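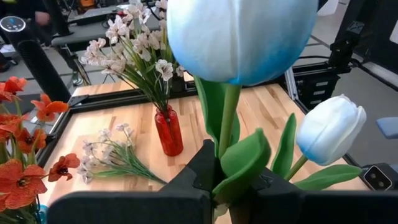
Section 4. Teaching the flower task by remote control

Welcome to the part of the Grunitia guide that most people look forward to. You have the two arms talking to their controls, the cables are tied back, and now you get to show the robot how to pick up artificial flowers and put them in a vase or cup. Take your time with it, and have a few practice goes with the recorder off before you save anything.

1. Lay your stems and cups on the tabletop. They don't need to be tidy, and a mix of tall blooms and small sprigs will teach the arms more than a row of matching ones. Keep everything within reach of at least one gripper.

2. Open the Grevik panel and choose New Task. Give it a name you'll still understand in February, then set the session length. We ship it at 16 takes, and that's plenty for a first afternoon.

3. Bring both arms to the ready position, grippers open, and press Record.

Caution: Keep hands and sleeves away from the table whenever the arms are live. If somebody needs to move a cup, press Hold first and wait for the tone.

4. Pick up one stem at a time. Come down slowly, close the fingers on the green part and lift straight up. A bunch can be carried the same way, but it sways a good deal, so slow down before you lower it – the arms will copy your hurry just as faithfully as your care.

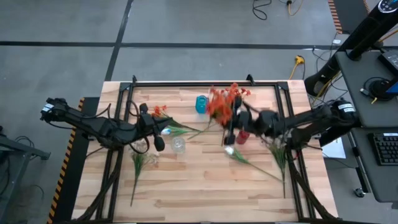
5. Lower the stem into its cup, open the gripper and back away the way you came. Try not to sweep sideways on the way out, or you may take the cup along with you!

6. Use the second arm whenever it's the closer one. You're welcome to have one arm steady a cup while the other places the flower, though we'd save that until you feel comfortable driving both together.

Note: If you drop a stem, please don't stop the take. Pick it up from wherever it landed and carry on. Those recoveries are some of the most useful things you can record, and our Skokbridge set of 588 takes has more than 37 of them in it.

7. Press Save Take, then move the stems to new spots before starting the next one. Turn a few around so their heads face the other way.

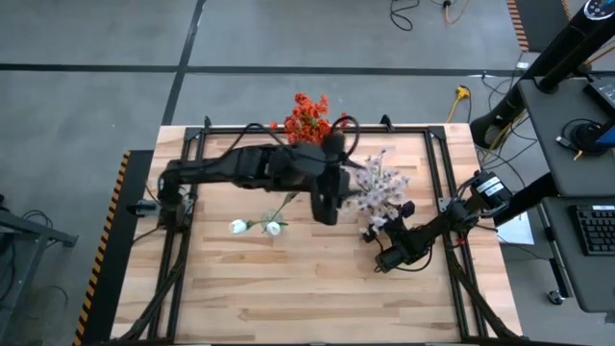
8. When the session is finished, press Park and keep clear until both arms have come to rest. Play back two or three takes at normal speed and delete any where the picture froze or a control lost its connection. Everything else can stay, wobbles and all.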